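Wer wählt eigentlich die Küche?

In Juvmont ist Wahlkampf, und alle entdecken die Familie. Auf 41 Seiten verspricht die Liste Lalara Entlastung für jeden Haushalt. Wer den Abwasch macht, steht auf keiner davon.

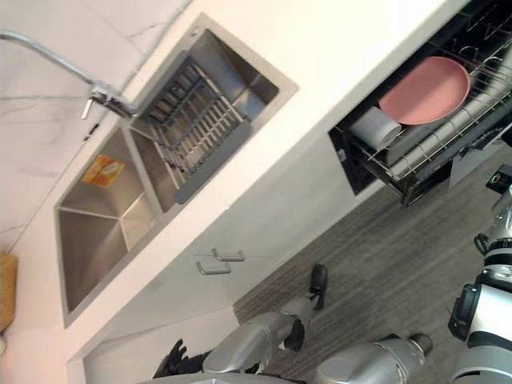

400 Euro für alle

So viel soll jeder Haushalt bekommen, einmalig, im Oktober. Zufällig der Wahlmonat.

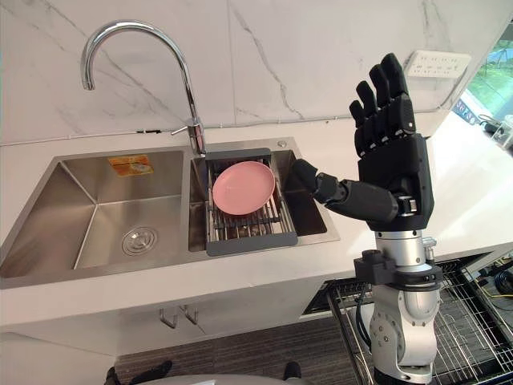 Finanziert wird das durch Wachstum, also durch Hoffnung mit Nachkommastelle.

Das Vorbild Skavville

Dort zahlte man vor drei Jahren Ähnliches. Danach stiegen die Wassergebühren, und die Bürger durften sich ihr Geschenk selbst erstatten.

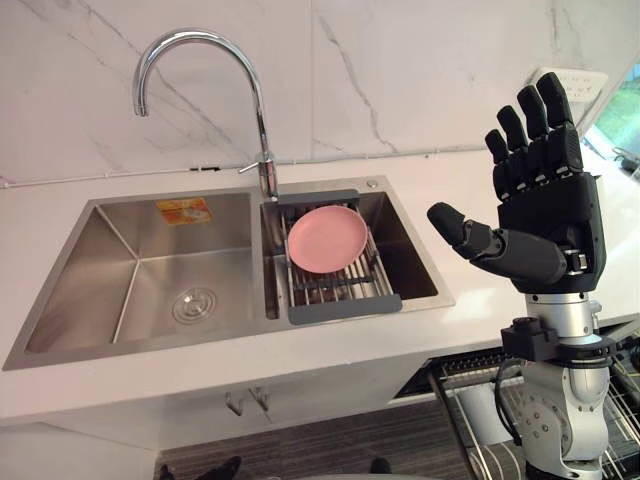 Und die Opposition?

Vy Lại fordert dasselbe, nur später und mit Formular. Das nennt sich Profil.
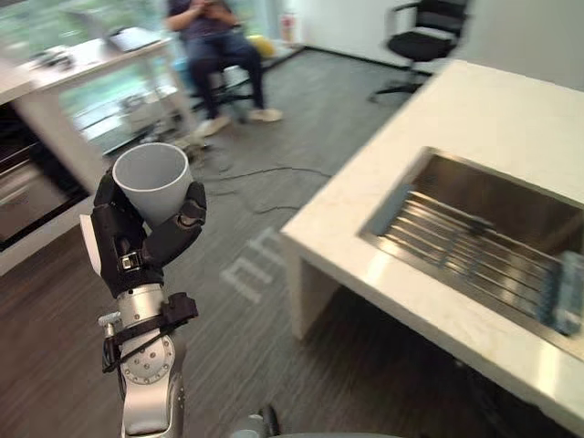 Mein Vorschlag

Gebt die 3.000 Plakate dem Altpapier und repariert die Leitung in der Unterstadt. Ich wähle, wer zuerst mit dem Bagger kommt.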